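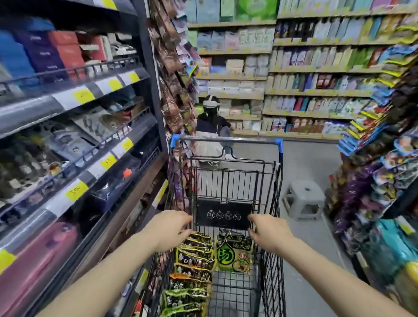

A shopping cart with packs of noodles in a supermarket aisle.

Werkero publishes rules for robots that work in shop aisles

ZILLVILLE, October 27, 2018 - The automation company Werkero has published a set of working rules for robots that move carts and handle goods in supermarkets. The text has 28 pages and can be read free of charge on the company's website. It was prepared together with Mutiso, a software firm from the same town, and it covers both machines that act by themselves and machines that are guided by a person.

The first part is about space. Before any work starts, the staff must measure the aisle at its narrowest point, and not only at the entrance. Stools, hanging displays and open boxes must be included in this measurement. If less than 30 centimeters remain free on each side of the cart, the robot may go forward only at its lowest speed.

The second part is about people. Every person who is in the aisle during the work must be known to the operator by name and position. This includes a person who sits or kneels, as the rules say that low positions are often missed when the view goes over or through a cart. A person who wears a headset must have a second worker who can stop the machine by hand.

For the cart itself, the rules ask for a grip with both hands before it is pushed. The load should stay low in the basket, and the child seat may not be used for goods. Warning signs on the cart must remain readable and may not be covered with tape or markers.

Werkero says it collected 695 comments on an earlier draft, which was opened to shops and suppliers in April. Many of them concerned glass doors and shelf edges, and the section on cold shelves was made longer as a result. One proposal, to allow work during normal opening hours without a marked area, was not accepted.

The rules are not law, and no shop is obliged to follow them. The retailer Prirnunex has said that it will use them as a condition in new contracts with suppliers of robots. The company has 145 stores - most of them are small, with narrow aisles.

Comments on the published version can be sent to Werkero through the form on its website. A shorter version for store workers is in preparation.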